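Drostimmont Robot Hall: House Rules, Frequently Asked Questions
Last revised 12/29/18 by Hiba Saab

Do I really have to read this?

Yes. Said Filali will ask you about it at the gate, and he has heard "I skimmed it" in three languages. New people sign the last page before they go near an arm.

Who is in charge of an arm while it is running?

One person, the operator, whose name is on the board. If two names are on the board, the arm is off until one of them is rubbed out. Brahim tried a system of joint responsibility in the Grillevport hall and it ended with both parties at lunch.

How fast may an arm move when people are in the hall?

With anyone inside the tape, 20 per cent of full speed, and no more. With the area clear you may go up to whatever your task sheet says. "It's only for a second" does not appear on any task sheet.

What about the emergency stop?

Keep it within reach of the hand you are not using. Press it at the start of every shift to check that it works, then reset it and write your initials in the book. You will never be told off for pressing it. You may be told off for the speech about why you didn't.

Can I reach in to straighten something?

Pause first, wait for the arm to settle, say "hand in" loudly enough to feel silly, then reach. Say "hand out" when you're done. The operator does not resume before hearing the second one. People who mumble are asked to do it again.

What can I wear?

Ordinary clothes are fine. No scarves, lanyards or dangling sleeves. Long hair goes up. Rings come off if you are handling the fingers of a gripper -- there is a dish for them by the sink, and a surprising collection in it.

Which objects are allowed on the tables?

Soft toys, empty packaging, plastic kitchenware and anything on the Bensaid list. No glass, no open liquids, nothing with a blade. Food only if it is sealed, and then it is no longer food, it is an object, so please stop eating the objects.

Do soft toys need any special care?

More than you would think. Fur sheds into joints and over lenses. Brush them weekly, pull off loose threads, and retire any toy with a split seam or a nose that wobbles. Hatem keeps the retirement box and will not be argued with.

How close may a wrist lens get to the thing it is working on?

As close as the task needs, provided nothing rubs on the glass. With a plush dog the fur gets there well before you expect it to, and the nose ends up near enough to count the highlights on. Check the lens after any close work and wipe it with the proper cloth. Your jumper is not the proper cloth.

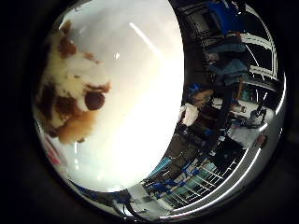 Where do cables go?

Up or along the wall. A cable across a walkway is to be moved by whoever sees it, with the arm stopped if the cable belongs to one. Please don't tape it down and call it a ramp.

Can I bring visitors?

Up to 2 at a time, with a day's notice to Mio Wada. They stay outside the tape and you stay with them. Children are welcome at the open afternoon in May and at no other point in the year, however gifted.

Can I be filmed by accident?

Quite easily. The lenses see a good deal wider than people assume, so somebody well off to one side may still be in the recording, stretched like toffee. If you don't want to be in it, tell the operator before the run starts. Recordings with visitors in them are not to leave the hall without Mio's say-so.

What do I do when something goes wrong?

Stop the arm, see to any people, then fill in the yellow form. Near misses count. Kistevier, our other site, reported none at all last year, and we have been over to have a word.

Who do I ask if my question isn't answered?

Hiba, by note in the tray outside the office. She reads them all and replies to the ones she can decipher.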